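# The Slow Business of Tidying a Desk

Clearing a desk is a job most people do without thinking. Pens go in the cup, the phone goes on its charger, the mug goes to the sink. A person can finish in a minute or two. A robot arm may need the better part of a morning, and it may still leave a pencil on the floor.

Grindmont, a small firm that tests chore robots for equipment buyers, has spent the past year on work like this. Its staff furnish ordinary rooms and ask the machines to put things away. They keep the furniture cheap and the lighting plain, on the theory that a home won't be any kinder.

The firm ran one task, returning a marker to a desk organizer, 1000 times with software from a developer called Lukeo. The arm made 39 bad drops in the first round. Most came when the marker had been picked up at a slant and had to be turned upright before it went in.

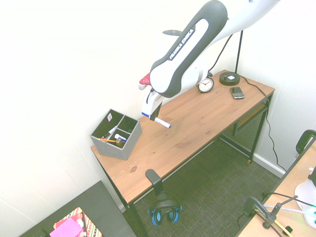 Thin objects are hard for several reasons. They roll when touched. They shift in the fingers after they are gripped, and a small error at one end becomes a large one at the tip. Compartments that already hold other pens leave little room to correct it.

Speed is the other problem. Each try took 8 seconds on a good run and far longer when the arm stopped to look again. Lukeo's engineers say they can cut that time, but faster motion has so far meant more drops.

Shop floors are further along. At the Eberhard parts plant in Farmont, arms load trays through both shifts, and the night crew mostly leaves them alone. The parts are all one shape and arrive in the same spot. The plant logged 1693 trays in December with two stoppages, both caused by a bent tray.

Homes offer no such help. Drawers stick, cords get in the way, and the family moves everything overnight. Grindmont's testers now shift the objects between runs to copy that, and scores fall each time they do.

The firm plans to start on laundry in the spring. Socks will come first, and fitted sheets are not on the schedule.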